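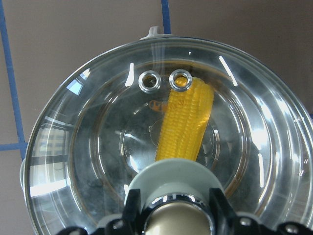 Brevwood releases revised practice guide for two-arm handling tests

Brevwood has released the second edition of its practice guide for tabletop handling tests with two robot arms. The document covers workspace layout, handling of transparent objects, cable routing and the reporting of failed attempts. It takes effect in December and replaces the first edition in full.

The guide applies to fixed-base arms with parallel grippers working over a shared table. Mobile bases and suction tools are outside its scope. Compliance is voluntary, but laboratories that submit results to the Brevwood comparison list will have to state which edition they followed.

The main change concerns the reference task, in which one arm removes a clear lid from a cooking pot and the other handles a toy ear of corn. Under the first edition, a lid lift was scored as complete when the lid left the rim. The new text requires the lid to be held by the knob, clear of the pot, for six seconds before the second arm enters the space above the opening. A lid that turns in the fingers during the hold is recorded as a slip, even if it is not dropped.

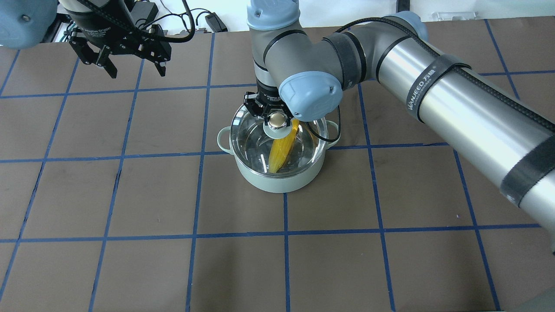 Operators must also record the lid's angle at the end of the hold. The first edition asked only for a yes or no entry, and submitted logs proved hard to compare. Yolanda Moya, who edited the revision, said the old form "let two labs report the same number for different behavior."

Layout rules are tighter as well. The table must be marked with a taped grid in a color that contrasts with the surface, and the start cell of each object must be logged before the first attempt. Tape that has lifted or shifted is to be replaced before the next run, with the replacement noted. Small irregularities in the lines are allowed provided that the grid is measured again after taping.

Cables on the moving parts of each arm must be strapped to the link, with enough slack left at the wrist for full rotation. A loose loop must not enter the space between the grippers at any point in the planned path. Hanon and Maluleke, which both took part in the review, had asked for a fixed limit on loop length. The editors left the figure to each site on the grounds that arm sizes differ too widely. 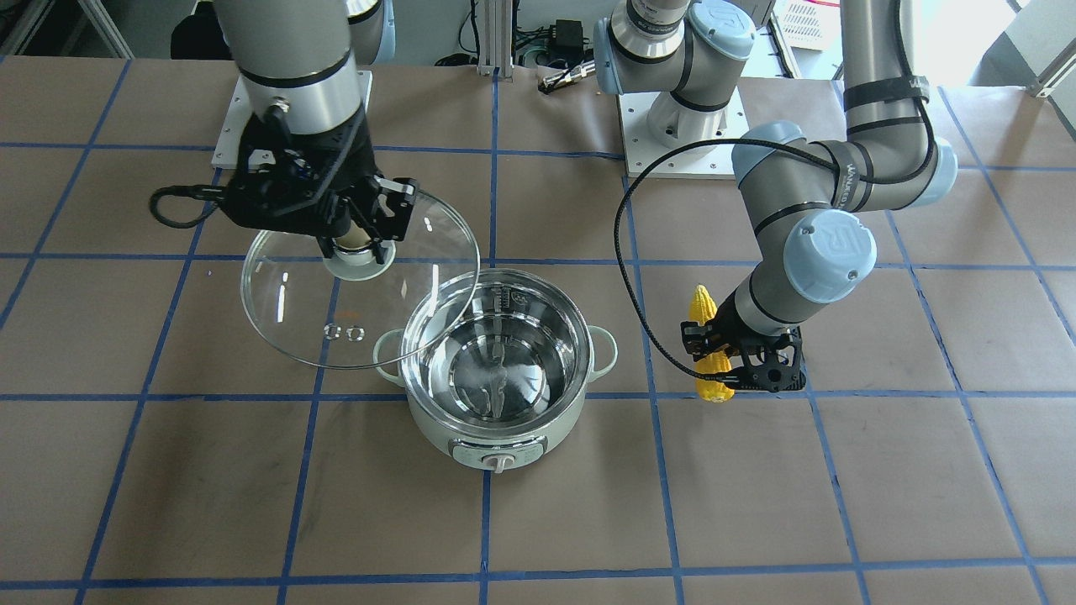 Do results recorded under the first edition have to be repeated?

Existing results stay on the comparison list and will be labeled with the edition used. They cannot be averaged with results from the second edition, and a laboratory that wants a single combined score must run the full set again.

A full set consists of 37 attempts per task. Of these, eight are run with the lid starting on the table to one side of the pot. Attempts stopped by an operator count toward the total and must be listed with the reason for the stop.

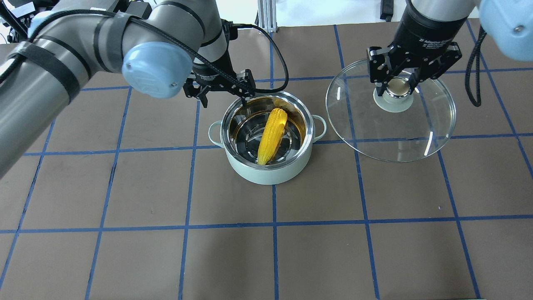 Transition period and open items

Laboratories with a test series already in progress may finish it under the first edition, as long as the first attempt was logged before the new text takes effect. Damau will maintain the revised log template and accept corrections to it.

Two items were deferred to a later revision: lighting limits for glass and polished steel, where reflections can affect object detection, and a common method for reporting grip force. Comments on both are open until the third edition enters drafting.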